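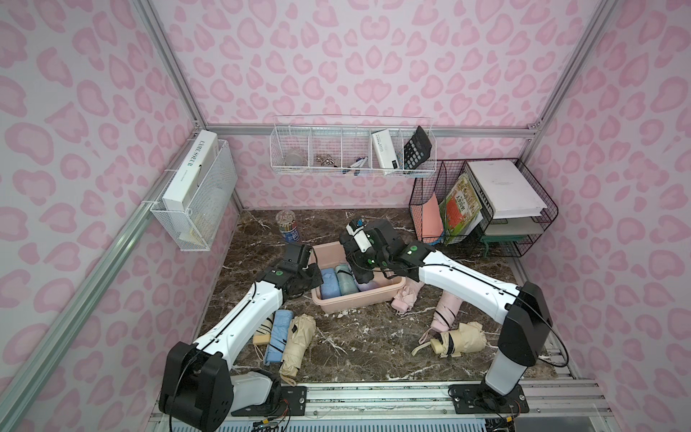

Posted by okta_lindgren, August, 9:48 pm
Topic: Open day at Wisteck in Nidholm, my notes on the umbrella cell

Good evening to all. I promised in the other thread that I would write something after the visit, so now I do it. Please excuse my English, I write slowly but I try to be exact.

The open day was in the big hall and in the rooms on the upper floor. Downstairs was mostly palletizing and conveyors, which I have seen many times. I went directly up to the room of the Hendari project, and I waited 40 minutes to come near the table. Two arms, white with black joints, are bolted on one aluminum rail at the front, and the work is to put folded umbrellas in a plastic container. It sounds like a small thing. I stayed there more than one hour.

What I found interesting is that the umbrellas are not placed in order at the beginning. They lie in different directions, some with the strap toward you and some with a loop hanging on the floor of the cell. The sheet on the door said that they had recorded 1689 attempts with umbrellas before the summer, and that 1158 of them were counted as good. The woman at the table explained that "good" means the umbrella is completely inside and does not lie across another one. I asked if a touch with the rim makes it bad. She said no, only if the container moves.

I have one doubt. The colors are all very light, and I do not know what happens with a black umbrella on that dark brown surface. I asked, and the answer was "we have it on the list."

brackwater7
9:59 pm

Thanks for writing it up, your English is fine. I was there in the morning and only got as far as the hall because of the line on the stairs. Was it running by itself or was somebody driving it? That is the first thing I ask at these events and I usually get a long answer.

okta_lindgren
10:06 pm

Both. The first part was with a person who held the controls, and she told us so before she started. The second part was without a person. The second part was slower, and two times the arm stopped over the container and then went back.

pallet_jack_56
10:15 pm

I will be the unpopular one. 1158 out of 1689 is under seventy percent, for putting an umbrella in a box. We have had a vacuum picker on our line for years and it would be thrown out at that rate. And look at the setup, everything is within easy reach and the container is wide open. I don't see what a customer would buy here.

okta_lindgren
10:27 pm

I understand your opinion but I do not agree completely. Your vacuum picker takes cartons, I think? A carton has a flat side. A folded umbrella has soft fabric with many folds, and the strap holds it only in the middle. If the gripper closes on the loose part, I would expect the heavy end to turn down. They told us that this was the most frequent mistake in the first weeks. I add the second picture, there one can see how near to the strap the finger is. 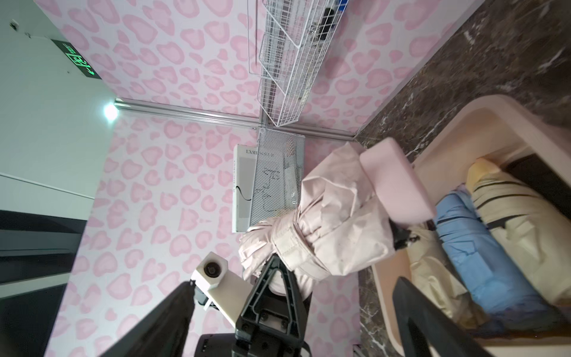
View from the wrist, pink umbrella held beside its strap.

brackwater7
10:34 pm

OK, that is a better view than I expected. I didn't think about the strap at all. The handle is all the way at the other end from the gripper, so I would have guessed they grab the handle, since it is the only solid bit.

okta_lindgren
10:41 pm

I also asked this! The handle is smooth and it was slipping, they said. So for the short umbrellas they changed to the fabric. One man from the visitors said that a rubber layer on the fingers would be enough, and there was a little discussion between him and the staff. I did not hear the end of it.

pallet_jack_56
10:50 pm

He was right. Put a rubber pad on it, grab the handle, done. The Cowie gripper on the stand downstairs had soft pads and I saw it lift a glass jar lid first time.

mossgate
10:58 pm

I was next to that stand and the Cowie one was given every lid at the same spot, so I would not compare. I agree with you about the rate though. For something shown to the public I would want to know how many of the bad ones were dropped and how many were just lying crooked. If most of them were crooked, seventy percent is not so terrible.

okta_lindgren
11:07 pm

mossgate, this is a good question and the sheet on the door had a part of the answer. It said 316 were "placed across another umbrella" and the rest was not divided. I copied the numbers by hand, so I hope I have no mistake.

pallet_jack_56
11:12 pm

Then that leaves more than 200 without an explanation. I rest my case for tonight.

brackwater7
11:20 pm

Did they say anything about what is in the wire baskets on the walls? I can see pens and a calculator in the first picture. Is that part of the demonstration too?

okta_lindgren
11:31 pm

I did not ask. When I was there they worked only with the umbrellas.

For those who want to go next time: the Hendari room is at the end of the corridor on the upper floor, and the sign at the entrance points to the wrong stairs. Take the stairs behind the coffee. They open again in the afternoon, and the staff told me the part without a person is shown after 2 pm.

mossgate
11:38 pm

Good to know, I took the wrong stairs and ended up at the paint shop. I will try to be there at 2 and ask about the other 200. If somebody has a dark umbrella, please bring it.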